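2024-11-03

Rowing log, week 4 of the winter block. Machine is the old Tóth with the chain drive, damper at 4, drag factor not checked. Session: 3,000 m steady, then stretching. Stroke rate held at 29 for the first half, which is too high for this pace. Heart rate settled late.

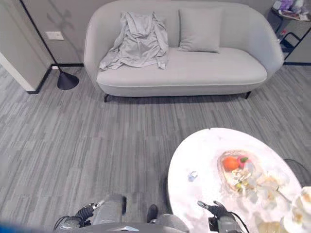 Ottó wrote back that the rate is a symptom and I should look at the recovery phase first: hands away, then body, then knees. Tried it on the second half. Rate came down, split unchanged. Lower back less tight afterward.

Oiled the chain and reset the foot straps one hole lower. The Kistard seat pad slides, so I took it off.
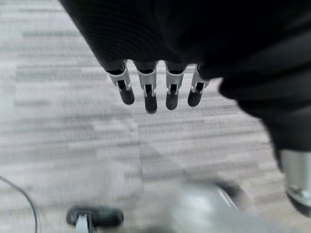
According to Boglárka, steady work should stay under the point where you can't finish a sentence, and mine doesn't. Fair. Next row will be by heart rate only, monitor turned to the other display.

Weight 69 kg, no change. Slept badly.

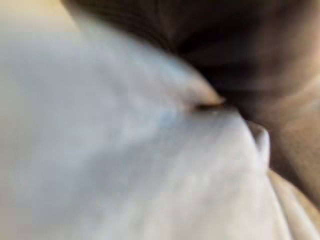
Photo: Kornél Bodnár

Test piece moved to December. Until then no intervals, two rest days a week, and the same breakfast before each row.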